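Toltby talk, notes, June 2020 version
(Mekdes has the clicker. Water on the left side.)

1. Open
Start with the letter. Read it slow. "We have bread for nine days and powder for fewer." Pause. Then the date, December 1644, snow on the ground.
Who wrote it: the deputy, not the governor. Governor was sick in bed and signed nothing after the first week. Say this early, people mix them up.

2. Who was inside
134 men under arms. Townspeople on top of that, no good list, don't guess if asked.
500 outside at the start, more came later with the guns.
Town wall on three sides, river on the fourth. River was low that winter, comes back in part 5.

3. Why hold it at all
The bridge. Only crossing wagons could use in bad weather. Whoever had the bridge fed his army, the other one went the long way round.
Skip the bit on tolls unless we're ahead of time.

4. The bombardment
17 days. Guns on the mill hill, you can still walk up there, the path is steep and muddy.
Shot mostly fell short the first few days. Then they moved two guns down at night and the east gate started to go.
Account book says 1,369 loads of earth carried to back the gate. Women and children did most of the carying. Stay on this a minute, it's the best source we have.

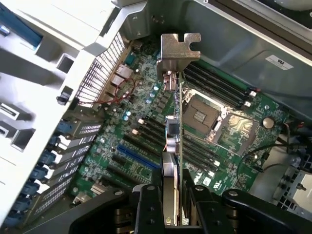
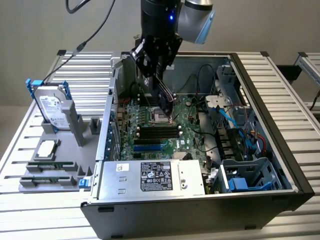
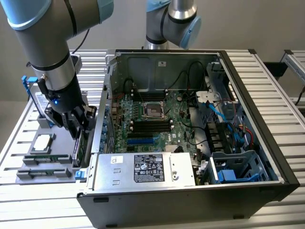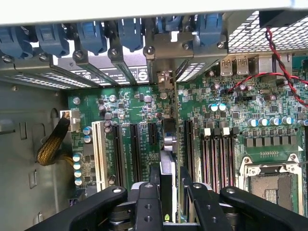 5. The last night
Attack before dawn, from the river side. Ice along the bank, men crossed in file holding a rope. Sentry's statement, read the short version only.
Gate never did fall. They came over the fish steps behind it.
Fighting over by sunrise. Deputy taken alive in the church porch, exchanged in spring.

6. What people get wrong
The story of the traitor with the lantern. First shows up in a ballad eighty years later. Oldřich Michalík thinks there's something older behind it, I dont. Be fair to him, he may be in the room.
The mass grave by the mill: plague, earlier. Ilaria Ferri has the parish register pages.

7. Finish
Back to the letter. It never got out, was found folded in the account book.
Thank Ilaria and Etenesh Tilahun for the transcriptions. Then questions, repeat each one for the back rows.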